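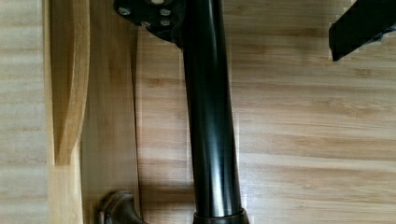 # Chapter 6: Wood, Stone, and the Stretch of Counter in Between

I learned to cook on a counter the size of a bath mat, so I have opinions about counters (lots of them, sorry in advance!). Before we get to knives and onions in the next chapter, I want you to get to know the surface you'll be working on.

Start with wood. Run your fingertips along a board and then across it, and you'll feel the grain change its mind. Bamboo usually shows long, straight lines, and it's a grass, which surprised me when my first teacher, Siriporn Rungrueang, told me so. She made me oil 542 boards during my year at the Panyasiri cooking school. I kept a tally on the pantry door, and by October my hands smelled like a furniture store.

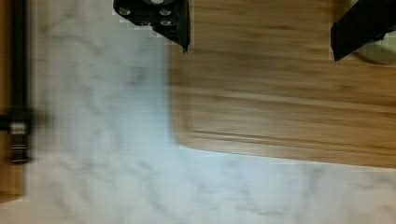

Stone is a different animal. Marble stays cool, so it's lovely for pastry, and it's terrible for your knife edge. It also hates lemon juice. Leave half a lemon face down on it while you answer the phone and you'll have a dull ring to look at for years – I've got two of those at home. The usual answer is to keep the stone for rolling and put a board on top for anything that involves a blade.

Now think about what else ends up living on a counter. Bowls, jars, the paper towels, that one box of cereal. I'm all for it, as long as you've got a clear patch big enough for your board and both elbows.

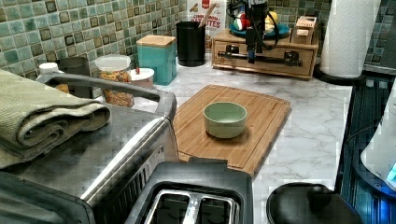

**Figure 6.1** A grooved bamboo board on a marble-patterned counter, with a small pale green bowl on it and the dry goods back by the tile.

The groove around a board like that catches juice from tomatoes, melons, and roasts. My friend Maritza Benavides ignores hers and chops on the flat side, and we've argued about it through many dinners. I say use the groove for anything drippy and flip to the flat side for herbs, where a groove only steals your parsley.

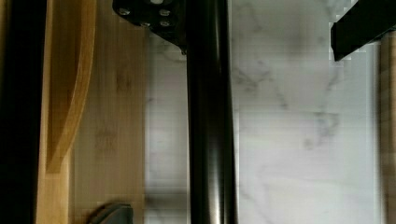

Whichever side you choose, the board has to stay put. Wet a dish towel, wring it out hard, lay it flat, and set the board on it. Then push with the heel of your hand. If it slides at all, fold the towel once and try again.

### Before you read on

Clear a patch on your own counter and set up your board. Push it from all four sides, write down what moved, and keep the note handy for Section 6.1.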